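Sorting the toy shelf, part two

The blocks took longer than I planned. I started on Tuesday after lunch and I was still at it when the streetlights came on. Most of that time went to picking single pieces out of bags where they didn't belong.

I put a white cloth on the table first. Small things don't roll as far on cloth, and I can see the colors better. Then I bring out a few pieces at a time with an empty basket next to them. Last month I tipped out a whole bin at once and gave up after an hour.

My rule for the wicker basket is that it only gets solid shapes: cylinders, balls, pyramids. Cups go back to the kitchen, even the plastic ones that have been living with the toys for years.

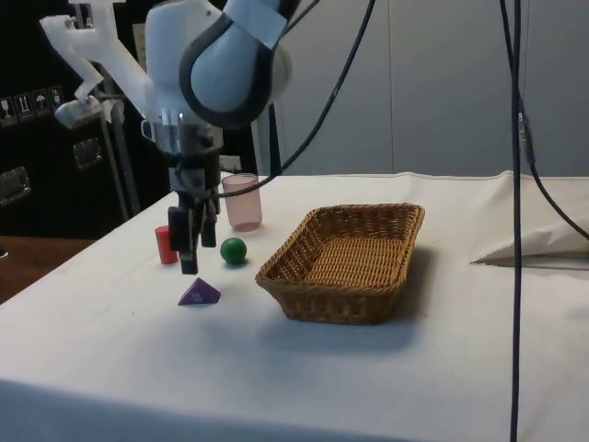
Gemma Sorrentino asked me why I don't just buy drawers. I did look at a set from Jismont, 74 dollars before shipping, and it was too deep for the shelf. The basket fits with the long side facing out, and it was already in the house - it used to hold bread.

Balls are the one thing I keep changing my mind about. They work fine in a basket with low sides as long as it stays put, but carry it down the hall and they end up under the radiator. I may give them a jar with a lid.

The puzzles are next. There are four boxes, and the 200-piece one has been mixed in with the 440-piece one since December. I'll do those on the floor.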